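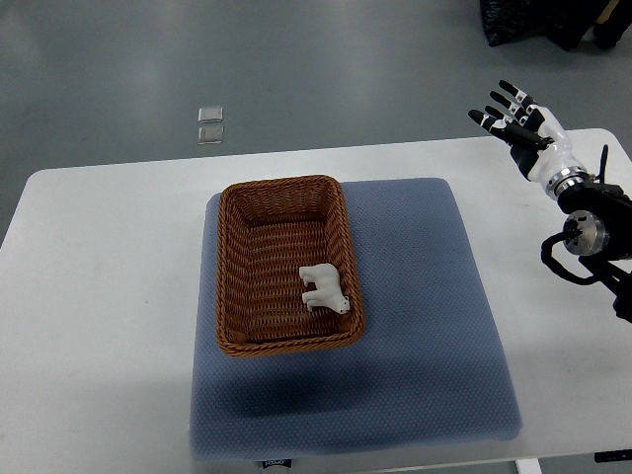 Blue-gray padded mat on the white table

batport_26
Looking for opinions on blocking hand knits. I finished a shawl in February and it still curls along the bottom. Do you wet block everything or only lace? Mine is plain wool, 18 inches deep.

Grudlow
Wet block all of it. Soak it, roll it in a towel, pin it out and leave it until it's dry. Steam never lasts for me.

I. Campos
I disagree about steam. I've steamed wool for years and the edges stay flat. The iron should never touch the yarn. Hold it above and let the steam do the work.

Grudlow
Flat for a week, maybe. Then you wash it and you're back where you started.

I. Campos
You have to block again after washing either way.

sachdeva7
If the bottom is stockinette it will curl whatever you do. Did you knit a border?

batport_26
Three rows of garter.

sachdeva7
That's too short. Pick up the edge and add seven more, then block it.

batport_26
OK, I have enough yarn left for that. Will try it with the wet method first.

Contact the moderators | Copyright Predusix Forums | Back to top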